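Section 4. Doors and Doorways

Before you start this section, finish the floor walk in Section 3 and save the map. The door routines read the map every time they run, and a half-finished map is the most common reason a first door attempt goes wrong.

People who set up Serno for the first time usually want to see it fold a shirt or load a dishwasher. I understand that completely! But doors come first in this guide, and I'd ask you to keep it that way. A machine that can't get from the hallway to the kitchen can't do anything in the kitchen, and doors turn out to be a very good test of everything else: reach, grip, balance, and knowing when to stop pushing.

4.1 What Serno can do with a door today

Serno handles these well:

Interior doors with a lever handle, pushing or pulling
Doors already standing open, where it only has to drive through
Doors left ajar, which it hooks with one finger and swings wide

Serno handles these some of the time:

Round knobs, especially smooth ones
Doors with a closer that pulls them shut
Two doors set close together, where the swing of one gets in the way of the other

Serno does not do these yet:

Sliding glass doors
Anything that needs a key
Screen doors with a thumb latch

The middle list is where most of the fun is. With the August release, knobs moved up from the "does not do" list, and I still grin when I watch one turn.

4.2 Setting up the practice run

Always teach doors in simulation first. Flisavo, the simulator that comes with Serno, loads your saved map and builds a set of hallways and doors to go with it. A practice run costs you nothing but time, and you can't chip the paint.

1. Open Flisavo and choose New Practice.
2. Pick the map you saved in Section 3.
3. Under Doors, select Mixed. This gives the robot open and closed doors in the same run, with different panels, frames and handles.
4. Set Attempts to 200 for the first batch.
5. Set Arms to Both. Single-arm practice is covered in Section 6.
6. Press Start, and leave the speed slider where it is.

Note: The simulated hallway does not need to look like yours. It should look different, in fact, and so should the next one. A robot that has only met one white door in one bright corridor will hesitate at a brown one in a dim corridor.

When the batch ends, Flisavo shows a table with one row per attempt. Read the failures before you look at the total. Sort by Reason and see what comes up most.
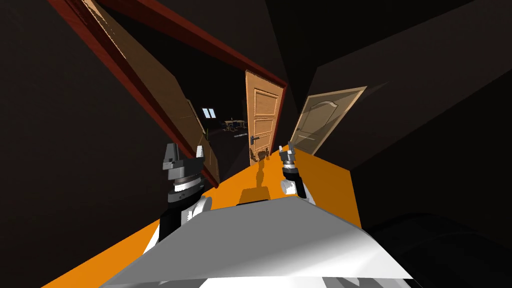 A common pattern in a first batch is good aim and bad timing. The gripper arrives at the lever, closes properly, and then the base starts rolling before the latch has cleared. In the table these show up as "Base early." Don't adjust anything after one batch. Run a second, and if "Base early" is still the top reason, do the following:

1. Go to Motion, then Base Delay.
2. Raise the value by one step.
3. Run another batch of 200.
4. Compare the two tables side by side with the Compare button.

If the number of "Base early" rows drops and nothing else gets worse, keep the change. If "Door swung back" goes up, you have gone too far. Go back one step.

Other reasons you may see:

Slip: the fingers closed on the handle but lost it during the turn. Raise Grip Force one step.
No handle: the camera did not find a handle. Usually a lighting matter. Turn on Light Variation and run again.
Wrong side: the robot tried to push a door that pulls. This one mostly goes away by itself with more attempts.
Clearance: an arm would have touched the frame on the way through. See 4.4.

Run practice until you have 1000 attempts in all. You can split them over several evenings. The batches add up, and Serno keeps what it has learned when you close the program.

4.3 Your first real door

Choose an interior door with a lever handle. Pick one that pushes away from the robot, with open floor on both sides.

1. Pick up rugs, shoes, cords and pet bowls on both sides of the door.
2. Close the door but do not lock it.
3. Drive Serno to a spot facing the door, 3 feet back.
4. Stand to one side, within reach of the red stop button. Never stand behind the door.
5. On the tablet, choose Doors, then Open and Pass.
6. Wait for the chime. The robot looks for the handle first, and this can take a little while.
7. Let it work.

CAUTION: Keep hands away from the hinge side of the door while an arm is moving. The arm will stop when it meets resistance, but a swinging door has weight of its own and the robot can't take that back.

CAUTION: Keep children and pets out of both rooms until the chime sounds a second time.

Step 7 is the hard one. You will want to help. The robot may touch the handle, back off, shift its base a hair and try again, and to a person this looks like confusion. Give it three tries. If the third one fails, press Stop, drive it back to the starting spot and begin again at step 5.

Do 10 passes on this one door before you try another. Write down how each went, on paper if you like. I keep a notebook in the kitchen drawer and it has been more use to me than any of the charts.

4.4 Narrow doorways and arm position

Serno folds both arms in before it drives through a doorway. In most homes this leaves enough room. Older houses can be tight, and a thick frame takes away more space than you would think.

1. Measure the opening at its narrowest point, with the door open. Measure from the frame to the face of the door if the door does not swing fully clear.
2. Enter the number under Map, Doorways, Width.
3. If the tablet shows a yellow mark, choose Tuck High. The arms fold above the body.
4. If it shows a red mark, do not run the door routine there. Mark the doorway as Closed on the map.

Note: Tuck High raises the center of weight. The robot will drive more slowly, and it should.

4.5 So can it do chores?

I get this question more than any other, so I'll give you my answer as it stands in this edition. Some of them, in some houses, with you nearby. Serno will carry a laundry basket from one room to the next if both doors are on the good list and the basket has handles. It will not yet do the whole trip with the basket in both hands and a closed door in between, since it has to set the basket down, open the door, and come back for it. The picking up again is where it goes wrong.

The Kirnura add-on holds a basket against the body with one arm and leaves the other free. The Joly soft fingers help with knobs. Both are covered in Section 9, and neither is required for anything in this section.

I've been at this long enough to remember cheering when an arm touched a handle at all. Watching one go through a door and keep going down the hall is a real pleasure, and I hope you get to see it in your own house soon.

4.6 Before you move on

Save your door settings under a new name. Charge the battery fully. Check the finger pads for wear, and wipe them with a dry cloth.

Section 5 begins with drawers.

Section 4 text by Marcelle Gaillard, revised 12/5/22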